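Leave the Bowl Out

Sunday, late, writing this fast before the people I share a kitchen with come back and argue me out of it.

My case is simple. The big mixing bowl should live on the table. Out in the open, all day, empty. Same for the rice cooker. Same for anything you reach for more than twice a week. The clear counter is a showroom idea and it has made a lot of us worse at dinner.

I know where it came from. In my case from Begoñe Segura, who taught a tidying class over the hardware store on Farna Street, 20 of us on folding chairs, and who told us a surface with an object on it is a decision you have put off. I wrote that down. Went home and put off nothing. Everything behind doors. Toaster, bowl, kettle, salt. The salt!

For one whole winter I lived like that. Looked great. Cooked nothing. You want rice at seven in the evening, fine, kneel down, move the two baking trays, move the colander, drag the cooker out by its rim, find the cord. By then you have eaten bread standing up. I ate so much bread.

So, the bowl. Wide, pink, plain, thick rim. A bowl like that does not need a job to be useful. It can sit there with nothing in it and it still says rinse something, mix something, put the greens in me. When it was in the cabinet it said nothing and I bought salad in bags. 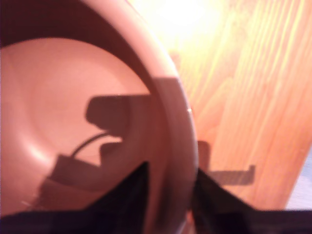

Aparecida Arruda downstairs thinks I am being sentimental. Her view: an empty bowl collects dust, keys, mail, one glove. Partly true. A bowl by the front door will fill up with junk by Tuesday, I grant her that. But that is the front door. On the kitchen table the thing gets picked up and wiped and used, and junk doesn't get the time to settle in. I have found a battery in mine. Once. I took it out and made dough.

She also says a table is for eating. Well yes. Mine is wood, a good size, and the two of us eat at one end of it. The other end was doing what, exactly? Being looked at.

There is a money side too. When things are hidden you buy them again. Saturnino Esteban cleared his mother's place in Lacson and kept a list, because he is a list person, and it came to 524 kitchen items for one woman who cooked on two burners. Three potato mashers. Lids for pots that had left years ago. None of it was on show. Her counters were spotless, everybody always said so. What a clean kitchen. All of it was just behind the doors, waiting to be bought a second time.

I went through my own after that. Nearly 30 things gone in an afternoon and I can't name five of them now. What I kept out on the table or the counter I could name in my sleep.

Objections, quickly. Grease: yes, things near the stove get sticky. So don't keep them near the stove. Small kitchens: mine is small, that's why I stopped storing things in layers. Kids: different house, different rules, ask someone with kids. Looks: here I get stubborn. People pay 50 dollars for a board with nothing to do but lean against the tile, and then tell me a rice cooker is clutter. The board is clutter. The cooker makes dinner.

And the cooker is where hiding does real harm, in my opinion. Put it away shut and you put the steam away with it. Mine went into the cabinet closed one time with the lid still damp inside and I will spare you the smell. Now I do what Yaryna Ostapchuk does, lid up, pot out and beside it, whole thing left to air on the table until morning. Looks unfinished. Good. A kitchen in use is unfinished most of the day.

People used to do this without a theory. My grandmother had a flour crock she never moved in my lifetime, there was a ring on the wood under it. Then came the magazines and now we apologise to vistors for owning a pot.

Try it for a week. Pick two things, take them out, leave them out. Don't style them. No tray underneath, no linen. If by the weekend you haven't touched them, fine, Begoñe wins, put them back or give them away. I think you'll have touched them.
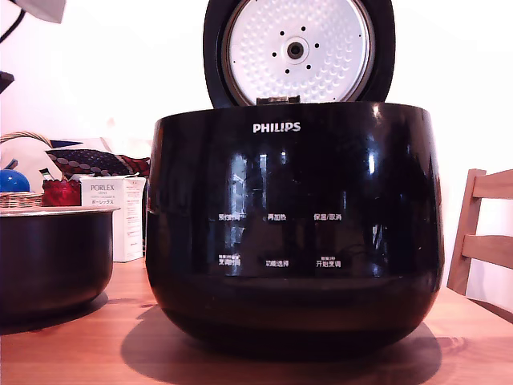

What I'd still put away

Blenders. Too tall, and I use mine only in July. Anything with a blade, obviously. The waffle iron, which I have now tried leaving out on two separate occasions, and both times it just sat there with its cord hanging down. Baking trays, because they fall over in the night and scare the cat.

Also the good knives go in the drawer block, Valeriano Salcedo wrote in to say so after my last piece and he is right, I should have said it then. More on drawers next time, if I get the big one unstuck.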